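Gemico to shut Revier plant, 97 jobs gone by fall

REVIER - The Gemico plant on the south side of Revier is closing. Workers got the word at the start of the Monday morning shift, in the parking lot, from a manager reading off a sheet of paper.

97 jobs. The last day of production has not been set but the company says "early fall." Offices will go first, then shipping, then the shop floor.

The work goes to Ocampo, where Gemico already has a newer building and, according to the company, room to spare. Some workers will be offered a move. How many, the company wont say yet. The drive is 2 hours each way on a good day, and the state road is down to a single lane past the grain elevators until the culvert work gets done.

Gemico makes small gears, shafts and bushings that go into farm machinery, conveyor lines and garage door openers. It has been in Revier since before the highway came through. A lot of families here have had somebody on the payroll at one time or another, and plenty had more than one.

In a statement emailed to local media just after 9 a.m., the company blamed the age of the building and a slow couple of years for orders.

"The Revier facility has served our customers well, but the cost of bringing it up to current standards is more than we can support," the statement said. "We are grateful to our employees and will work with each of them during this transition."

No interviews. A call to the front office went to voicemail and was not returned by late afternoon.

Gemico was bought by Fususetti, a holding company with a handful of other parts makers, 7 years ago. At the time workers were told nothing would change. For a while it didn't. New lathes came in, the lunchroom got repainted. Then the second shift was cut, and the people on it either moved to days or left. Last winter overtime dried up too.

Several workers outside the gate Monday said they had figured something was coming but not this. A machine operator who asked not to be named, worried about severance, said he had just signed for a truck.

"They had us in for inventory two Saturdays in a row and never said why," he said. "Well, now I know why."

Another worker, in the packing department, said she won't take the Ocampo offer if she gets one. Her mother lives with her, her kids are in school here. "I'm not doing that road in January," she said.

On severance, the statement says only that packages will be "consistent with length of service." Health coverage runs through the end of the month after a worker's last day. Anyone who quits before their release date gets no severance, according to a one-page handout passed around at the gate. Vacation time will be paid out. Nothing in there about the pension for the older hands, and that was the main thing people were asking about.

The city found out the same morning. City hall put out a short note saying it was "deeply disappointed" and had asked for a meeting with Fususetti. No date on that. The plant is one of the bigger water and sewer customers in town, so there's a hit coming to the utility fund as well as to property taxes. The budget for next year is due for a first reading in April and will have to be reworked, city hall said. No numbers yet.

The school district, same story. Enrollment has been sliding and the district was already talking about combining bus routes.

Businesses near the plant are doing their own math. The diner across the road opens at 4:30 a.m. mostly for the first shift. The owner said she'll keep those hours as long as there's a shift to feed, then see. The hardware store sells a lot of gloves and work boots to the plant crowd. The gas station on the corner too, coffee and ice mainly.

What happens to the building is an open question. It sits on a big lot with a rail spur that hasn't been used in years. Gemico owns it outright and says it will be listed for sale "in due course." The roof leaks over the old plating room, workers said, and that room has been closed off for a long time. A buyer would probaby want to know what is under it. The state environmental office said it has no open case on the property.

Revier has been through this before. When the cannery shut down it took 300 jobs with it, and that building stood empty for a long stretch before half of it was torn down and the other half turned into storage units. People still bring it up. They brought it up Monday.

There is some hiring going on in the county. The hospital laundry is short handed, and the feed mill has had a sign out since the holidays. Neither pays what Gemico pays a machinist. The community college says its welding and machine maintenance classes have open seats for the summer term, and laid off workers may qualify for free tuition under the state retraining program. Applications for that go through the county job center, not the college. Bring a photo ID and the layoff letter. Letters are supposed to go out by the end of the week.

The job center is planning an evening session for Gemico workers at the high school gym. Day and time to come, check the door at the plant or the center's phone line. Spouses welcome. Help with unemployment claims will be available on site, and so will someone to go over health insurance options.

Workers at the Ocampo plant were told Monday as well. No layoffs there, the company said. A second shift may be added once the Revier equipment is moved and set up. 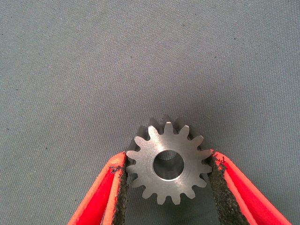 By STAFF | Revier & County News

This story was updated Monday evening to add comment from city hall. Do you work at the Gemico plant, or did you? Call the newsroom or stop by the front desk before 5 p.m. We will not print your name if you ask us not to.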